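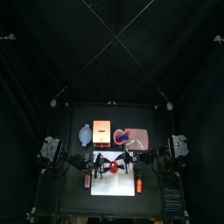
Durton bimanual cell: maintenance and setup, February report to Arancibia

Work in this period covered enclosure bracing, clamp checks and gripper alignment. No new hardware was bought. The cell was available for 100 hours against a planned 120, and the shortfall is explained under Faults.

The cross wires at the rear of the enclosure were retensioned after the left upper bracket was found to have crept. Both front table clamps were reseated. Arm zero positions were taken again with the Skutent routine, which needs 20 minutes per arm if the cables are already dressed. The home pose was then reset so that the fingers face each other over the middle of the table with a small gap between them.

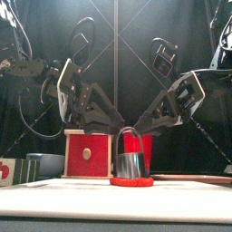
FAULTS AND REPAIRS

Left wrist camera: intermittent dropout at full reach, traced to strain at the connector. The cable was rerouted in a wider loop below the arm. Downtime 13 hours.

Right gripper: finger bolts retorqued, one replaced. Downtime seven hours.

Nollar has quoted 10 working days for spare camera cables. We request approval to order two. Wrist camera calibration will be repeated once they are fitted, and bolt torque stays on the weekly check sheet until then.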